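# Inspeção de verbetes antes de publicar — dicionário Flulo

Ronda de 7 mar 2021, lote do verbo «vestir» e família 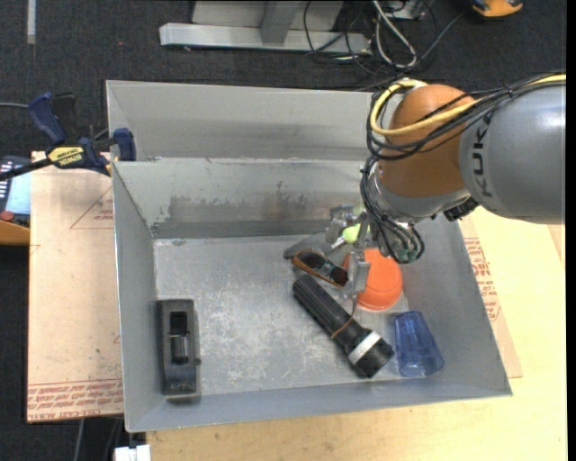 Chegou pela caixa de correio do dicionário o pedido de que a lista de inspeção também cobrisse as rimas, porque em janeiro «avó» apareceu a rimar com «robô» e a página ficou assim até à ronda seguinte. Pedido aceite, e com muito gosto! As rimas têm agora secção própria, mais abaixo.

Legenda: [x] conforme, [ ] por corrigir, [–] não se aplica.

## A. Cabeça do verbete

- [x] Forma de entrada no infinitivo ou no masculino singular
- [x] Divisão silábica presente (ves-tir, ves-ti-do, ves-tu-á-rio)
- [x] Classe gramatical indicada em todas as acepções
- [ ] Homógrafos separados e numerados

> Comentário: «vestido» continua como entrada única. Precisamos do substantivo e do particípio em separado. A definição da peça de roupa está ótima e não se mexe.

## B. Definições

- [x] Nenhuma definição usa a própria palavra definida
- [x] Sentido mais corrente em primeiro lugar
- [ ] Sentidos figurados com marca «fig.»
- [x] Regência indicada nos verbos

> Comentário: gostei imenso de «vestir a camisola» como expressão, com a variante brasileira «vestir a camisa» logo ao lado. Falta a marca «fig.» nas duas. Em «trajar» a regência está bem: trajar fato, trajar de preto.

> Comentário: «investir» não entra nesta família na página, mesmo que a história da palavra passe por lá. Remissão no fim, na nota etimológica, e chega.

## C. Erros ortográficos frequentes

- [x] Cada erro listado foi encontrado em textos reais
- [x] Forma correta visível na mesma linha do erro
- [ ] Gralhas de teclado separadas dos erros de ortografia
- [x] Nenhuma variante legítima apresentada como erro

> Comentário: esta é a minha secção preferida, confesso. O gerador automático da Clisetti troca letras vizinhas no teclado e devolve coisas como «vesrir» e «vestor», que são gralhas. Já «vistir» é um erro de ortografia, nasce do «visto» e do «vista», e merece uma linha de explicação. Misturar tudo na mesma tabela confunde quem está a aprender.

> Comentário: atenção ao Acordo! «Facto» e «fato» convivem, conforme o país, e em Portugal «fato» também se veste. A tabela antiga dava «facto» como erro. Está corrigido, mas convém voltar a ver depois de cada importação.

Retiradas da tabela nesta ronda: 13 formas. Ficam 40, e todas têm citação de origem.

## D. Abreviaturas

- [x] Ponto final onde a abreviatura o pede
- [–] Símbolos de unidades sem ponto e sem plural
- [ ] Abreviatura desdobrada na primeira ocorrência

> Comentário: «vest.» aparece três vezes, e numa delas quer dizer «vestibular». Desdobrar. Se a palavra não tem abreviatura consagrada, a secção não aparece — nada de inventar uma para encher espaço.

## E. Rimas (secção nova)

- [x] Rima contada a partir da vogal tónica
- [x] Vogais abertas e fechadas em grupos diferentes
- [ ] Diferenças entre a pronúncia de Portugal e a do Brasil assinaladas
- [x] Formas conjugadas aceites, com o infinitivo entre parênteses

> Comentário: «vestir» com «sentir», «partir», «sorrir», tudo em ordem. «Veste» com «leste» e «peste», perfeito, vogal aberta em todas. O grupo de «avó» foi refeito: agora leva «pó», «nó» e «dó», e «avô» mudou-se para junto de «robô». Que alívio ler aquilo como deve ser!

> Comentário: rimas de uma sílaba só, do tipo «vestir» e «ir», ficam no fim do grupo. São válidas.

## F. Traduções

- [x] Uma tradução por acepção, e na mesma ordem
- [ ] Falsos amigos com aviso
- [x] Verbos reflexos tratados à parte

> Comentário: para o inglês, «vestir» pode ser «put on», «wear» ou «dress», e o verbete separa muito bem os três. «Vestir-se» está em linha própria. Falta o aviso em «vest», que não é «veste» e ainda por cima muda de sentido entre o inglês britânico e o americano. A nota do glossário Bickerstaff serve quase tal e qual, só precisa de ser encurtada.

## G. Citações

- [x] Autor e obra indicados
- [x] A citação contém mesmo a palavra do verbete
- [ ] Provérbios identificados como provérbios

> Comentário: «O hábito não faz o monge» estava atribuído a um autor. É provérbio. E não contém «vestir», por isso passa para o verbete «hábito», onde vai ficar lindamente.

## H. Gráfico de frequência

- [x] Nome do corpus e período na legenda
- [x] Grafias antigas somadas ou mostradas em linha própria
- [ ] Eixo vertical com unidade
- [x] Alisamento declarado

> Comentário: o eixo do corpus Pramley não diz se são ocorrências por milhão ou percentagem. Os livros mais antigos trazem o «s» longo lido como «f», e «veftir» andava a fugir à contagem. Somado agora à linha principal, a curva do início ficou outra!

## Por resolver

- Separar os dois «vestido» (A)
- Tabela própria para as gralhas (C)
- Aviso em «vest» (F)
- Unidade do eixo (H)

O lote seguinte tem 12 verbetes, todos da família de «calçar», e já inclui a secção E. Quem encontrar um erro que mereça entrar em C, mande com a frase completa e a fonte.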